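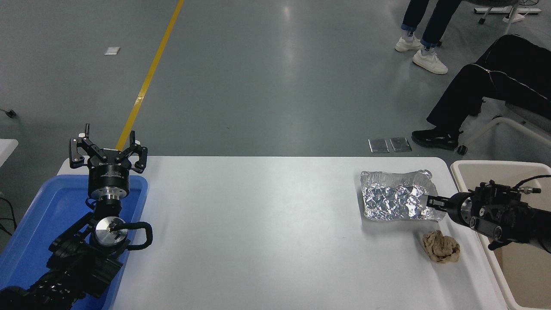 Can a Robot Learn to Clean Up by Watching?

You have probably seen a video of a robot folding a shirt or putting dishes away. Maybe somebody at your dinner table said, "Wow, it learned that all by itself!" Before you agree, there is a question worth asking. What did it learn, and how would anybody know?

This page is about one way of teaching robots, one result that came out of it, and why you should be a little bit suspicious of the result. Being suspicious doesn't mean being rude. Scientists do it to each other all day long.

How the teaching works

The method is called learning from demonstration. A demonstration is when you show someone how to do a thing. If you have ever taught a little cousin to tie a shoe by doing it slowly in front of them, you have given one.

With a robot, a person steers the arms through a job. Pick up the foil. Move it to a tray. Let go. While this happens, a computer saves two kinds of information: what the camera saw, and where every joint in the arms was. Then the person does it again. And again. It is boring work, and people's shoulders get sore.

After that, the computer hunts for patterns. When the camera saw something like this, the arm moved something like that. The patterns get stored in a program called a policy. (Grown-ups also use that word for rules about phones at school. Same word, different thing.) Now the person lets go of the controls, and the policy has to move the arms on its own.

Did you notice the part where the robot understands what trash is? There wasn't one. The policy has never been told that foil wraps leftovers or that paper comes from trees. It has matched pictures to movements.

Why foil and paper are hard

A wooden block is easy for a robot, as these things go. It has flat sides and it has the same shape on Saturday as it had the day before.

Foil is trickier. It is shiny, so bright spots jump around on it when the light changes or the camera moves. A camera can have trouble deciding where the foil stops and the shine begins. It is also thin, so fingers coming down from above have only a tiny edge to grab. Squeeze it and you have changed its shape, which means the next try starts with a different object.

A ball of crumpled paper stands up taller, and that helps. But no two crumpled balls match. Try it with two sheets from the recycling and see if you can make twins. You can't.

The result

A small team led by Aarti Jaiswal and Ozan Özkan tested this method on a table-clearing job. They called their policy Trullero. They gave it 300 demonstrations of two arms picking up foil and paper and dropping them into trays. Then they ran 50 tests with nobody steering. The policy finished the job in 48 of them.

That sounds terrific! If you got 48 out of 50 on a spelling test you would put it on the fridge.

Now let's poke it.

Poke number one: Was it a fair test?

Suppose your spelling teacher gave you the words on Monday and then tested you on the very same words, in the same order. You might get nearly all of them without being a good speller. You might just have a good memory.

In the 50 tests, the trays were in the same places as they were during the lessons. The table was the same table and the lights were the same lights. The foil and paper were new pieces each time, and that does count for something. But most of what the camera saw was very familiar.

Another researcher, Melahat Karakaya, asked the team to slide one tray over by the width of a hand and try again. In that version the policy finished 50 percent of the time. Half! Several times the arm carried the paper to where the tray used to be and opened its fingers over the bare table.

A person would never do that. A three-year-old would never do that. So whatever Trullero learned, it wasn't "put the paper in the tray." It was closer to "carry the paper over there."

Poke number two: Who decides what "finished" means?

The team said a test was finished if both pieces ended up in a tray. They allowed the robot as many grabs as it wanted, for up to 70 seconds. So a run with five fumbles counted the same as a run with none.

Is that cheating? No, because they wrote the rule down before they started and printed it in their report. But if you only read the headline number, you wouldn't know. Yavuz Saraç, who scored the tests, kept a second sheet where he marked every missed grab. I think his sheet is the more interesting one. Most of the misses were on foil.

Poke number three: Compared to what?

A number standing alone can't tell you much. Would a simpler program do as well? The team didn't try one. They say they plan to. I would like to see that before I cheer, and so should you.

So was it a waste of time?

I don't think so. Before the experiment, the team didn't know if two arms could learn to handle foil from that many demonstrations. Now they know it works pretty well when everything stays put, and badly when a tray moves. The second half is useful. It tells them what to do next: move the trays around during the lessons, so the policy can't get away with remembering one spot.

Will that fix it? Maybe. It could also make the policy worse at everything, because there is more to learn from the same number of lessons. They will have to run it and find out.

Try it yourself

You need a friend, a scarf for a blindfold, a bowl, and a ball of paper.

Put the bowl on a table. Let your friend practice dropping the paper into it ten times with eyes open, always standing in the same place. Then tie on the blindfold and let them do it five more times. Write down how many go in.

Now move the bowl without a sound. Five more tries. Write that down too.

Your friend with the blindfold isn't exactly like the robot, which does have a camera. Can you think of what would make the two more alike? What would you have to change about the game?

Words to know

Demonstration: showing how a job is done.
Gripper: the part at the end of a robot arm that grabs things.
Policy: the program that picks the robot's next movement.
Trial: one try in an experiment.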